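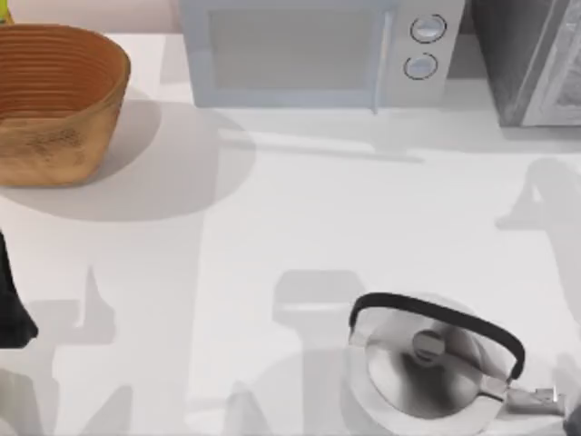 Skollalent Opens Enrollment for Shared Kitchen Program in Histcombe

HISTCOMBE, 4/14/19 - Skollalent, which rents licensed kitchen space to small food businesses, is now taking applications for its second location. The Histcombe site will open in November in the former Papadopoulos bakery building on the east side of town.

The company's first kitchen, in Grerkex, has served 85 food businesses since it opened. They include bakers, caterers, sauce makers and lunch delivery services. Most work there part time and pay by the hour.

The Histcombe building will have 7 separate workstations, a walk-in cooler, dry storage with locking cages, and a loading door on the alley. Members will be able to book time at any hour of the day or night through the same online calendar used in Grerkex. Bookings at the two locations will appear on one monthly bill.

84 Share this 6 Comments

Membership and Rates

Standard membership will be $398 a month. It covers a set block of kitchen hours, one storage cage and use of the shared equipment. Extra hours will be billed separately. Members who sign up before the building opens will not be charged until their first booking.

Applicants must have liability insurance and a current food handler card. Those who do not yet have a business license may apply, but they cannot book kitchen time until the license is issued. Skollalent staff will hold evening sessions at the Histcombe library to go over the paperwork.

Counter space at each workstation will be cleared and wiped down between bookings. Small items left out will be moved to a labeled shelf near the office and held for pickup.

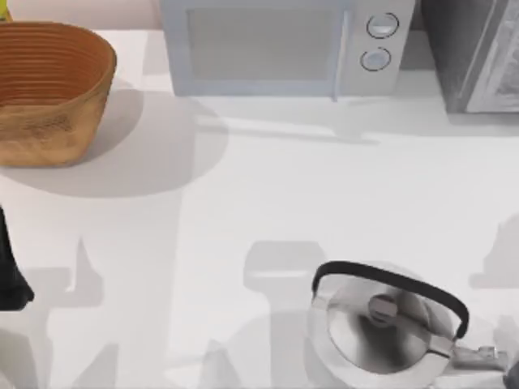
Classes for Home Cooks

The Histcombe site will also have a smaller teaching kitchen, open to the public on evenings when it is not rented. The first classes will cover bread, canning and basic knife work. Class size will be limited, and members will get a discount.

A total of 1,371 people took classes at the Grerkex kitchen last year.

Applications are available at the Skollalent office in Grerkex and on the company's website. Tours of the Histcombe building will be offered once construction is finished.

84 Shares | 6 Comments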